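The Laundry Bench at Rerness

The first time I went to see Fouad Sqalli's robot, I walked past the building twice. Rerness is a shared workshop behind a tire shop, and the only sign is a strip of masking tape by the bell. Inside it smells of sawdust and somebody's soup, and you have to squeeze by a table saw and a half-restored canoe before you get to the corner where Fouad and Aniela Krawczyk have been building since February.

They call the project Joltar, after a word Fouad's daughter made up when she was small, and what they want from it is very simple to say: they'd like it to fold a towel. Aniela, who sewed theater costumes for years before she ever picked up a soldering iron, laughed when I asked how hard that could be. Cloth never lands the same way twice, she told me, and a machine that can set down a bolt in the same spot all day long will go completely to pieces over a dishrag.
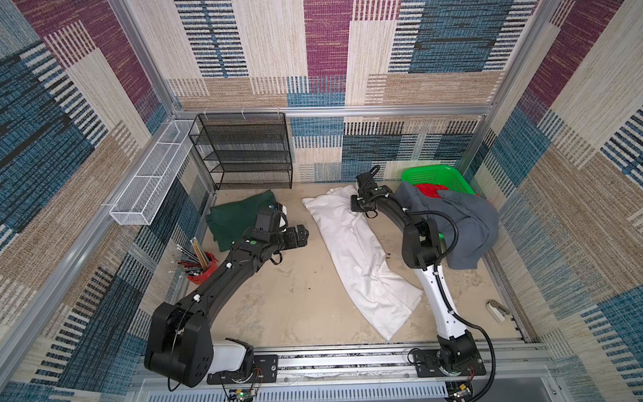
Fouad had kept the budget in a school notebook, and he let me leaf through it while he made tea (very sweet, in jars). The first page says 800 dollars, underlined twice. By the fourth page it has become 1000, with a little unhappy face beside it, and after that he stopped adding things up. The woven fabric on the walls was Aniela's idea, and I have to say it makes the whole corner feel like a cozy little living room!

The evenings have a rhythm to them. One of them drops a cloth, the other guides the arms through picking it up, and then they swap chairs and argue about the radio. They save each try on an old computer, and the night I visited they were up to number 207. Aniela keeps her own notes on paper, mostly about corners, which she talks about the way other people talk about fishing spots.

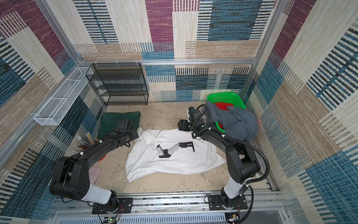

The left arm over the white cloth, the right one reaching close to the green basket in the back corner.

I stayed much later than I meant to. Fouad wanted to show me a wrist part he'd redrawn four times, and Aniela wanted me to try the controls myself, so of course I did, and I made a terrible mess of a napkin. They were very kind about it. Before I left she wrote down the workshop's open night for me on the back of a receipt, and asked if I had any old pillowcases I could spare.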